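Workshop Tips for Keeping Your Project Files in Order

Most home workshops now run on files as much as on lumber. Cut lists, part drawings, settings for the router, a spreadsheet of screws. If you write small web tools or scripts to handle any of it, the same few habits will save you a lot of hunting later. These are the ones I still use after several years of keeping my own shop list online.

Name files so they sort themselves

Put the project first, then the part, then the version. "bench-leg-02" will sit next to "bench-leg-01" in any folder on any computer. Use lowercase letters and hyphens. Spaces work fine at home and then break the first time you put the file on a web server.

Don't use "final" in a name. I had 17 files with that word in them before I gave up on it.

Keep measurements in one unit

Pick inches or millimeters and store everything that way. If you want to see the other one, let the page convert it when it loads. A drawer front that is 702 mm wide should be stored as the number 702, with the unit written once at the top of the file. Once you type "mm" after the number, your script sees text and won't add it up.

Fractions are the worst for this. Store 5/8 as 0.625 and turn it back into a fraction on the printed list.

Separate the list from the page

My first shop page had every part typed straight into the HTML. Changing one hinge meant editing the same line in four places. Now the parts live in a plain data file and the page reads from it. When the hinge changes, I change one line.

The file doesn't have to be fancy. A comma-separated file exported from a spreadsheet is enough for a shop with one or two people in it. 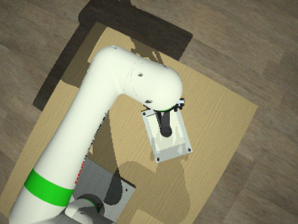
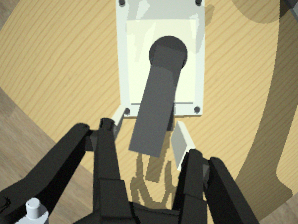

Check a file before you rely on it

Run every data file through a validator after you edit it by hand. A missing comma or an extra quote mark will stop the whole page from loading, and the error message often points to the line after the real mistake. Look one line up first.

For spreadsheets, sort each column once and look at the top and bottom rows. Blank cells and stray letters collect there.

Back up on the same day each month

I copy the whole project folder to a second drive and label the copy with the year and month. The copies from last August were the ones that saved me when I overwrote my cabinet drawings. It takes a few minutes - less time than redrawing one door.

Two copies in the same room is one copy if the roof leaks. Keep the second drive in the house if your computer is in the garage.

Write down what your codes mean

Short codes are handy on a small label. They are useless once you forget them. Mine has MX for Malletex glue, NU for Nurell drawer slides and HN for Hunier clamps, and the key is taped inside the cupboard door as well as saved with the file. Zakhar Nazarenko, who shares the shop with me on weekends, added the MacKinnon finishes under MK and wrote them on the same sheet.

If you drop a code, don't use it again for something else. Old labels stay on bins for years.

Print the list anyway

Phones and sawdust don't mix well. Set up a print style for your page with black text, no background and larger type, and leave off the menu. My full parts list has 169 lines and I print only the section I need. Clip it to a board at eye level near the saw.

Mark changes on the paper with a pencil as you work, then type them in before you go inside. If you leave it until the next day, put the sheet on your keyboard.

Last updated November 2021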